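Ticket: open day demo, gripper not recording close
Site: Sedercombe
Opened by: Anisa Latuheru
Assigned to: Hafiz Lumenta
Priority: high (visitors Saturday)
Status: closed

Anisa, 09:40
Setting up the bedroom task for the open day. The hand-held gripper opens and closes fine by hand but the width reading on the laptop stops at 60 and stays there. Visitors will be watching the live plot, so it needs to follow the fingers all the way. Restarted the laptop and Cakard, same result.

Hafiz, 10:15
Which Cakard build are you on? Also please check whether the width offset is still the one from the Hajdu demo in November. That one was set for the shorter fingertips.

Anisa, 10:32
Build 112. Offset file is the Hajdu one, yes. Leaving the items where they are so we can repeat the same run after the change.

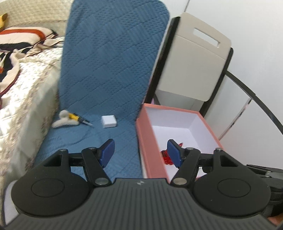

Test position, fingers open, small white box and yellow and black tool on the blue cover, pink box to the right.

Hafiz, 10:50
Thanks. Delete the offset file, open the fingers fully, run the width calibration and then close slowly on nothing. Do that before you try any of the items. If it still sticks, send me the log.

Anisa, 11:20
Done. The reading now goes down to zero on an empty close. Tried the white box 22 times and the plot followed each one. One run dropped a few samples at the start – log attached.

Hafiz, 11:41
The dropped samples are the log buffer, it is set to 3,000 and fills up if you leave the session open between runs. Start a new session for each visitor group. Fikri Tambunan is doing the talk and has the same note.

Anisa, 13:05
Ran two sessions back to back with Fikri, no drops. Old offset file moved to the Hajdu folder. OK to close.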